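Surnex Relow Benchtop Panel, Matte White

Pre-finished benchtop panel for laundries, kitchenettes, workrooms and classroom fit-outs. Supplied square-edged on all four sides and wrapped for transport. Colour-matched edging strip sold separately in 15 m rolls.

Finish: matte white, one face
Backing: balancing sheet, uncoated
Overhang at front edge: 50 mm maximum unsupported
Panels per pack: 2
Warranty: 6 years, domestic interior use

Store flat and under cover. Seal all cut edges before installation, including sink and tap cut-outs. Not suitable for outdoor kitchens or as a cutting surface. Clean with a soft cloth and neutral detergent; do not use scourers or solvent-based cleaners.
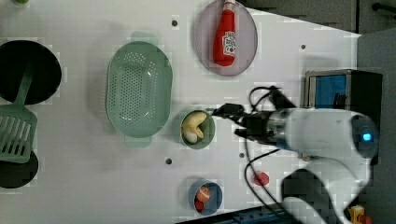 White tabletop with small green bowl.

Colour on screen may vary from the supplied panel. Order a Lucero sample chip before specifying. Pick-up orders placed by Saturday are ready the following week at the Clurnura trade counter. Cut panels are not returnable.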